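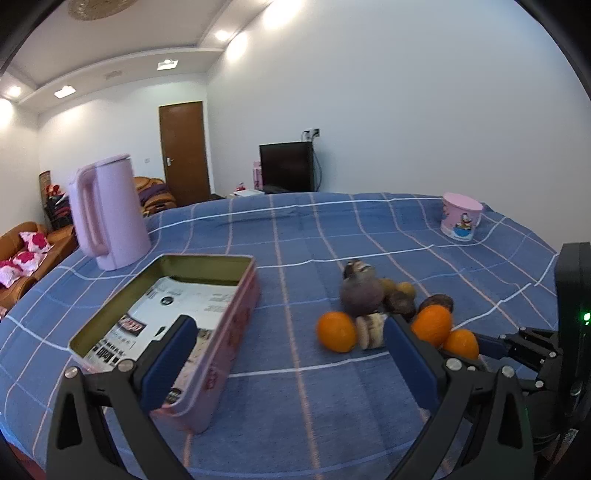
Hand-held, jaws open over the pink tin. Kettle behind, fruit and biscuits to the right.

Oct 30, 2018

Grullo notes, Emutcombe. Writing fast, van goes soon.

Tin first. Open, with the printed insert in it, and the left pad hides part of the insert from this angle. Same complaint as the packing bench: you lose sight of the thing you're about to grip. Reinhold says tilt the wrist. Fine if you know to tilt. Needs to go on the sheet for new people.

Checked bedsheet is a harder background than the grey bench mat. Stripes bend badly towards the edges in the wide lens. Keep both in the set, don't throw out the busy ones.

Fruit: oranges and the mangosteen are the ones to worry about, different skins, different give. Biscuits on their side, leaning. Do these last, slow close. Kettle by the handle only.

Now the people side, which Gilberto asked me to write down properly and I keep not doing.

Packing at Oltmanns was 830 hampers a shift before the first Grullo cell. Target with the cell is 1456. Nobody on the floor has been shown how that number was got and they are asking. I don't know either. Ask Detau.

What has changed so far:
Two of the day packers now do demonstrations in the mornings and hampers after lunch. They like the mornings. Wrists ache though, the tool is heavier than it looks and the trigger is stiff. Max 134 grasps then swap, their own rule, I'd keep it.
Night shift has had no training at all. They get the cell when it's stopped and a phone number.
Breaks used to go with the belt. Now the belt doesn't stop so breaks get taken one at a time — people eat alone. Came up three times today without me asking.
Pay: demonstration hours are still booked as packing. Gilberto thinks it should be a separate grade. I agree, but it's not ours to decide. He will raise it with Detau before December.

Disagreement with Reinhold: he wants roughly 700 more demonstrations from the quickest packer only, cleaner data he says. I want the slower ones too. They handle soft fruit better and they're the ones who think they're being replaced by a recording of somebody else. Left it open.

To do
- sheet for new people, incl. wrist tilt
- lighter grip for the tool?? ask workshop
- spare blue pads, only one pair left in teh drawer
- night shift session, someone has to stay late, prob me
- ask where 1456 comes from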